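Monday, late

Slept badly again and I am not going to blame the moon for it, whatever Soon-im says. She told me on the stairs this morning that half the building is sleeping badly and that it is the moon. I asked her which half. She said the east side. I live on the west side.

The sleep thing started as Vasco's idea. He read a book in February and has been unbearable since. No screens after nine, no coffee after noon, a cold bedroom, a notebook by the bed to "empty the head." I said I would give it 2 weeks and write down what happened, which is how this diary got going again after all those months of nothing. So, for the record, night 4 of the notebook: emptied the head, lay there with an empty head, heard the Kwon delivery truck back into the alley, got up and ate crackers.

What bothers me is how sure everybody is. Vasco sleeps like a stone and always has. He slept like a stone when he drank espresso at ten at night and watched boxing in bed. Now he sleeps like a stone in a cold room and gives the cold room the credit. I said this to him at lunch and he told me I had a closed mind. Maybe. My closed mind was up at 3 and would have liked to be proved wrong.

Ju-won is worse because she has bought things. She has the Jernelico pillow, which cost her $143 and smells like a new car. She has a tea. She takes the tea an hour before bed and then gets up in the night to deal with the tea. I asked if she was sleeping better and she said she was sleeping "more deeply between wakings." I wrote that on a napkin so I wouldn't lose it.

Takeshi's view is that people slept badly in every century and just had less to read about it. I like that, though he has no more proof than the rest of them. He also says he hasn't dreamed in years, and I don't believe that either.

Tried the walk after supper, since that one is free. Down to the Tukmont lot, around the closed bakery, home by the hill. 2000 steps according to the phone, which also gave me steps last week while I was sitting on a bus. It was a nice enough walk. The linden by the bus stop has lost a big limb and they've left it lying on the grass. My knee hurts now. I am supposed to feel pleasantly tired and I feel regular tired, the kind I had before I went.

Jin-sol wrote back at last. Two lines about her mother, who is better, and then a whole page on magnesium. Et tu. I'll answer her tomorrow and stick to her mother.

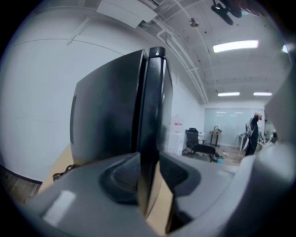
The tall black one, upright, glossy side showing.

Called the Evance store about the blackout curtains. The man said they block all the light. I asked if he meant all of it and he said nearly all of it, and when I asked about the gap at the top he put me on hold. I hung up during the second song. An old blanket and some thumbtacks will do for the rest of this experiment, and if I sleep well under a blanket on a curtain rod I'll say so here, in ink.

Later. Blanket is up. It fell once. The room is dark enough that I walked into the chair, so now the shin hurts along with the knee. Notebook on the floor, window open a crack, no crackers within reach. Vasco texted to ask whether I was off my screens yet. He sent it at 10:40.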